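In Praise of the Lamp You Can Plug Things Into

I have a theory that you can tell how a desk is going to turn out by where its outlets are, and I've been boring my friends with it since May.
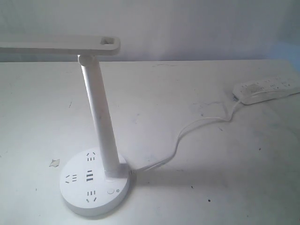 So, the theory. Every desk I've owned had its power on the floor, behind something heavy, and every one of them ended up a mess. You crawl under there once, plug in a strip, bang your head coming back up, and after that you never want to go down again. So whatever you plugged in that day stays plugged in forever. The old phone charger, the speaker you don't use, the thing that came with the other thing. And the cords all come up over the back edge and sit there like weeds.

A lamp with sockets in its base fixes this, or it did for me. The outlets are right where your hand is. I plug the laptop in when I need it and pull it out when I don't, and the charger goes in the drawer (the drawer! I have a drawer that gets used!). When the sockets are sitting in plain sight on top of the desk, you notice what's in them, and you start asking whether it needs to be there.

My friend Christos Makris thinks this is nonsense. He's a hide-everything man. He has a tray screwed to the underside of his desk, and sleeves, and clips, and little fabric ties in two colors, and I'll admit that his place looks wonderful. But I've also seen him try to add one plug to that tray, on his back with a flashlight in his teeth, and it took most of a Saturday-sized afternoon. He paid $80 for the parts. I'd rather spend that on a nice dinner and reach for a socket like a normal person.

His better argument is that outlets are ugly and you shouldn't have to look at them while you work. I used to agree with that. I read the Gridier newsletter for years, and if you know it, you know the style: a pale desk, a single pencil, a laptop that apparently runs on good intentions. One of their readers wrote in to ask where the cords went and got 551 replies, most of them from people just as puzzled as she was. I read a shameful number of them. The general advice was to buy a box to put your power strip in, and then, I guess, a bigger desk to put the box on.

I don't find outlets ugly anymore. A plain white desk with a plain white lamp on it, sockets and all, looks calm to me. It looks like a place where somebody is going to get something done and then charge their phone. A kitchen counter has outlets right over it and we don't build cabinets around them, we plug in the toaster.

Now, I do have complaints. Big blocky chargers are a pain on any round base, and you'll spend a minute working out which one goes where so they don't elbow each other. You also can't shove the lamp off to the far corner the way you might with an ordinary one, or you lose the whole point of it. And please, keep your coffee on the other side! I moved my mug to the left of the keyboard for this and it took me 3 weeks to stop reaching for it on the right.

I'd also say don't treat it as a license to plug in more stuff. Read what the thing is rated for, and leave the space heater on the wall where it belongs. A lamp like this is for small things, the laptop and phone kind of things, and if you fill every socket on day one then you've just built the floor tangle again, only higher up.

Christos came by a while ago, sat down at my desk to look something up, and plugged in his phone without asking where. He says that proves nothing. I've asked him to time himself doing the same at his place, and I'm still waiting to hear back.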